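Skodelora Dry Herb Vaporiser by Sondinari

In stock at Kerkmont

We've wanted to stock the Skodelora ever since we first had a go on one in June, and now it's on the shelf we can't stop fiddling with it. It's a pocket vaporiser for dried botanicals such as chamomile, lavender and peppermint, with no liquid, no coils to prime and no tank to leak in your coat. You fill the little oven, press the button until it buzzes and give it a moment. That's it!

The flavour is what won us over. The air path is glass nearly all the way up, so peppermint tastes of peppermint from the first draw, and lavender (which can go soapy in a hot oven) stays soft and sweet if you keep to the lower settings. There are 8 heat levels. Start on 2, then work your way up a step at a time until you find the one you like. Chamomile wants more heat than you'd think.

The mouthpiece pulls straight off for cleaning and the screen behind it lifts out with a fingernail. Give both a wipe while they're still slightly warm and you'll hardly ever need to soak anything. The spare screens are tiny, so open the packet over a saucer.

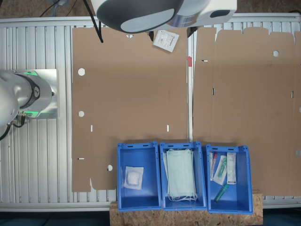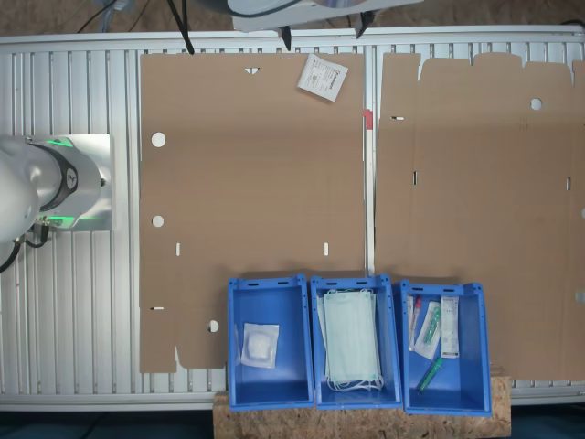
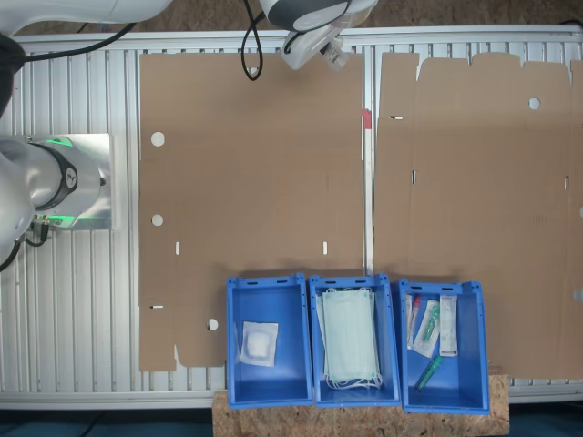
Liya Moges: I've had mine on level 5 with plain peppermint most evenings and the taste is lovely, much cleaner than my old Arellano. Grind it a bit coarser than you would for the Arellano though, mine got stiff to draw on when I used the fine stuff. Does the older charging lead fit?

Kerkmont: Glad you're getting on with it, Liya! Coarse is definitely the way to go. The Arellano lead won't fit, sorry, it's the older round plug. The Skodelora takes any USB-C lead.

In the pack
Skodelora vaporiser
Glass mouthpiece
Spare screens
Cleaning brush
USB-C lead
Printed guide

Details
Heat levels: 8
Heat-up time: some 20 seconds
Sessions per charge: 17 on the lower levels, fewer if you like it hot
Guarantee: 2 years
Colours: slate, moss, brick

Brick is the one on our counter and it's gorgeous, a proper terracotta with a matt finish that doesn't show fingerprints. Moss is darker in the hand than it looks on a screen.

For adults aged 18 and over. Botanicals sold separately. Let the oven cool fully before emptying it and keep it away from children and pets.

Page updated 27 Jul 2026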